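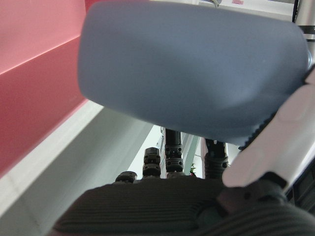 Matt, soft-feeling surfaces now account for a large share of what comes across the counter at the Verncombe household store, and they need different care from gloss plastic or glazed ware. They also hide marks less predictably. On a grey-blue piece with a smooth, matt face and softly rounded corners, the shading moves gradually from light to dark, and a shallow dimple or fold shows up only in the darker part. A gloss surface would give a hard reflection at the same point. For that reason the condition check has been rewritten, and the new version applies from March.

What has changed

Items with a matt or rubbery-looking finish are now looked at under a side light, with the lamp set low and the item turned once through a full circle. The overhead strip light is too even for the job. Shallow dents, folds and polished patches should be noted on the card by position (upper left, lower right and so on) with the item standing the way it would be used. Please do not write "good" or "fair" on its own. The Pletstead store used those two words for a year and the cards could not be compared afterwards.

A dimple is recorded but is not a fault. It becomes a fault if the surface is split, if the colour has lifted, or if the item no longer sits level. Stickiness is a separate entry. It is tested with a clean, dry fingertip at three points and never with a cloth, as fibres stay behind on a surface that has begun to break down.

Cleaning

Use lukewarm water and a small amount of plain washing-up liquid. The sink in the back room takes 35 litres when filled to the line, and that is enough for a morning's intake. Wipe in straight strokes, rinse, and pat dry. Circular rubbing leaves a shine on matt finishes that cannot be taken off again. The same goes for cream cleaners, melamine sponges and the green side of a scourer.

Alcohol wipes are withdrawn for this group of items. On bare silicone they do little harm, but on a soft coating over hard plastic they can take off the top layer, and the two are not easy to tell apart by eye. If the material is not marked on the base, treat it as coated.

Old label glue comes away with a drop of vegetable oil left on for ten minutes, then washed off as above. Oil left overnight can mark the surface – two grey storage tubs were lost that way last autumn.

Shelving

The Pascual racking along the north wall has bare wire shelves, and wire leaves lines in anything soft within a few weeks. Those shelves are now lined with 600 mm board, cut to the depth of the bay. Soft items go on the board in a single layer, not touching one another, and nothing is stacked on top. Pale pieces should be kept off dark ones, as colour can move between them in warm weather.

Keep the window bay for glass and metal. Afternoon sun reaches it from spring onwards, and matt plastics yellow or turn tacky there sooner than anywhere else in the building.

Cards and stock

The revised card is printed on Pistar stock, 230 to the box, and replaces the buff one. There are 100 buff cards left, which can be used up on glass and metal items. Existing cards for matt items will be rewritten as each piece is next borrowed and returned, so there is no need to pull them from the drawer. The side light is kept beside the sink and should be switched off at the wall after use. The first checks under the new method are on Wednesday morning, starting with the bottom two shelves.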